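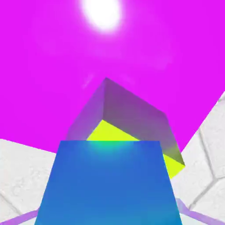 3.2 Perceived depth of tinted layers

The second group of trials dealt with the judgement of depth when one coloured layer is seen through another. Earlier work in our laboratory (Zaki and Hosseinzadeh, in preparation) had used flat overlapping patches only, and the results could not be separated from simple differences in lightness. We therefore kept the mean lightness of the two layers equal and varied the hue of the rear layer and the strength of the tint in the front layer.

A total of 141 observers took part. All had normal or corrected vision and passed a standard colour plate test before the first session. Twelve were removed before analysis: nine failed to complete the second session and three gave the same answer on every trial. Observers sat in a dark room with the head held by a chin rest, and the display was warmed up before each session and checked against the Itard reference tile. Tile readings that drifted beyond the permitted range led to the session being stopped and run again later.

On each trial the observer saw a front layer over a uniform rear field and set a slider to match the apparent gap between them. The slider had no marked scale and its starting point was chosen at random. There was no time limit, although observers were asked not to dwell on any one setting. Sessions contained up to 216 trials, with a short break after each block. Trials with a response time below 493 ms were dropped, as in the pilot study, and this cut-off was fixed before the data were examined.

Tint strength had a clear effect. Settings fell steadily as the front layer became denser, and the slope was similar for all four rear hues. The effect of hue itself was smaller and less regular. Red and purple rear fields gave larger settings than green ones at low tint strength, but the difference was no longer reliable at the two highest strengths. The order of blocks had no measurable effect, and adding it to the model did not improve the fit.

Figure 4 plots the mean settings against tint strength for each rear hue, with bars showing the standard error between observers. The curve for the blue field lies between those for purple and green at every point except the lowest, where it crosses the purple curve. We attach little weight to this crossing. It rests on settings from a small number of observers and was absent when the analysis was repeated with medians.

The pattern agrees in part with the account given by the Bakhtiari model, which treats the front layer as a filter and predicts a fall in apparent gap with density. The model does not predict any effect of hue once lightness is held equal. A revised form with a separate weight for each cone signal gave a better fit, at the cost of two further free parameters.

Figure 4. Mean slider setting as a function of front-layer tint strength, for four rear hues. Settings are scaled to each observer's own range.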